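Packing orders at home: tips for a small workshop table

Wuvico » Tips » Sending and storing

I sell knitted socks and scarves from my own workshop, and in November I send up to 149 parcels. The first year I made many mistakes with the packing, so I wrote down what I do now. Most of it costs very little.

Keep the table for packing only. If you also cut fabric or drink coffee on it, sooner or later there is a thread or a stain on somebody's order. I wipe the table in the morning and again after lunch.

Store flat boxes standing up, like books on a shelf. When they lie in a pile you always need the one at the bottom. Write the size on the narrow side with a thick marker. 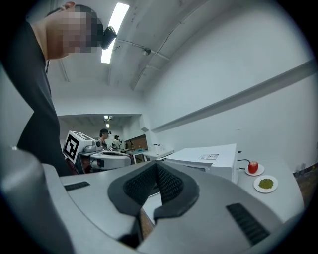 Black and dark blue socks are the most difficult to match in pairs. I match them during the day near the window, before I do any other packing. In the evening you need a good light from above, and a long fluorescent one on the ceiling, as you see in the photo, lights the whole room, but my own shadow falls on my hands when I lean over. I put a small desk lamp on the left side and the problem was solved. For left-handed people it should be the right side.

Tape: buy the quiet kind, and fold the end over 5 millimeters each time you stop. If the tape has been in a cold garage, bring it inside the night before, it will stick better.

Labels should go on the biggest side of the parcel and never over an edge. I print them in groups, by country, and check the house number against the order before I peel anything. 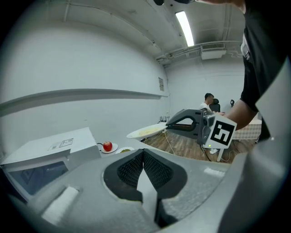 Hülya Güler wrote to me that she does not agree about printing in groups. She once put two labels on the wrong scarves, and the customers lived in Dönmez Street and Dönmez Square. Now she prints one label, packs one order, and takes the next. It is slower, she says, but she had no returns from mixing since Saturday market season.

For a small number of orders I think her way is safer. With many orders I would lose half the day walking to the printer, so I stay with groups and put each order in its own tray with the paper on top.

Paper filling is cheaper than bubble wrap and for knitwear it is enough. Three sheets, crumpled not too hard, hold a pair of socks in place.

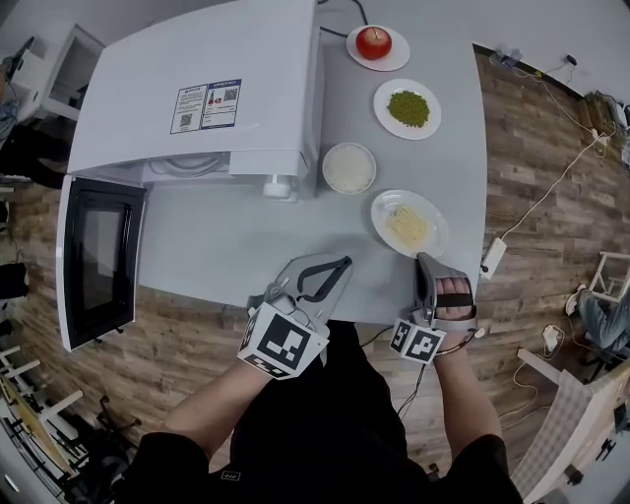 For wool scarves I use 2 sheets below and nothing on top, otherwise the scarf gets creases. Fold it in the same lines as it was folded on the shelf. Close the box and shake it a little. If something moves, add one more sheet at the side.

Leif Berge

Next tip: How to remove old price stickers from cardboard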